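Home Care Skills, Unit 4 – Small Items on the Clip Hanger
Handout, A. Briggs group. Revised 29/11/2020
Bring this to the practical. Room has changed, see board.

1. Why a clip hanger at all
Socks, washcloths, little towels. On a rack they slide off or bunch up. On a clip hanger they get air on both sides and take up one hook's worth of space. Cheap plastic is fine – check the hook first, then the clips.

2. Setting up
Hang it BEFORE loading. Wire goes over the middle of the rod, tape marks the spot. Table underneath stays clear enough to sort on. Shake each peice once, pull the cuff straight, then clip. 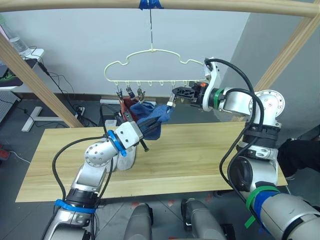
How much of the sock should go in the clip?
Just the edge of the cuff, one layer if you can manage it. Clip the whole cuff shut and the inside stays damp.

3. Loading order
Heavy things near the center hook, light ones out at the ends. Most people start at one side and keep going, then the hanger tips and everything slides together. Go left, right, left, right. If you've already filled one side don't unclip it all, just put the next few opposite.

Darks: keep them off anything pale until you know they don't bleed. Ebere's group lost a good white towel to a red sock last February.

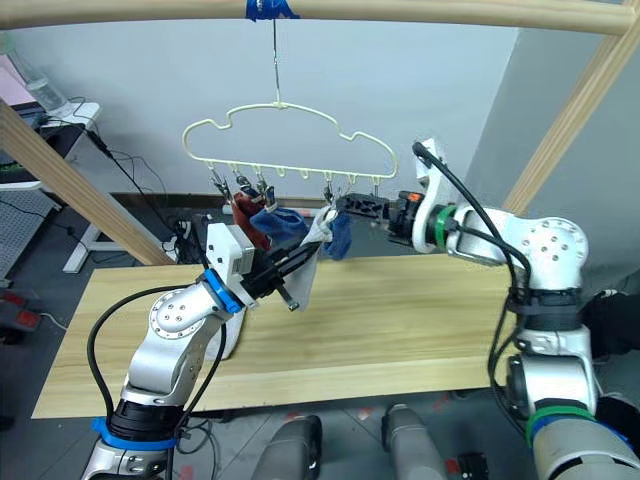

Then pairs. Two ways, both ok for the practical:
- side by side, so they come down together
- one on each side, for balance

Pick one and stick with it. Mixing the two is how you end up with odd socks at the folding stage (Unit 5).

Spacing – a finger or two between pieces. Cloth touching cloth dries slow and smells. Bunched toes: reach in from below, pull down gently, let go. Don't tug on the clip, the little ones pop off the hooks.

4. Before you walk away
Look along the bottom rail. Level? Anything twisted? Fix it now, it dries in whatever shape you leave it.
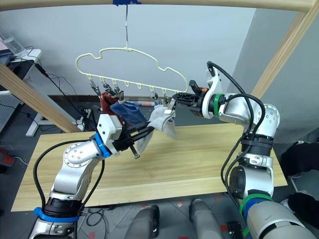
Fig. 3. Red and blue pieces clipped on the left, gray sock still twisted.

5. For next time
Read the Curnach booklet, p. 126 only. Write up your loading order, 147 words max, hand in to Calum MacRitchie. Late ones go to Yakubu Ekpo not me.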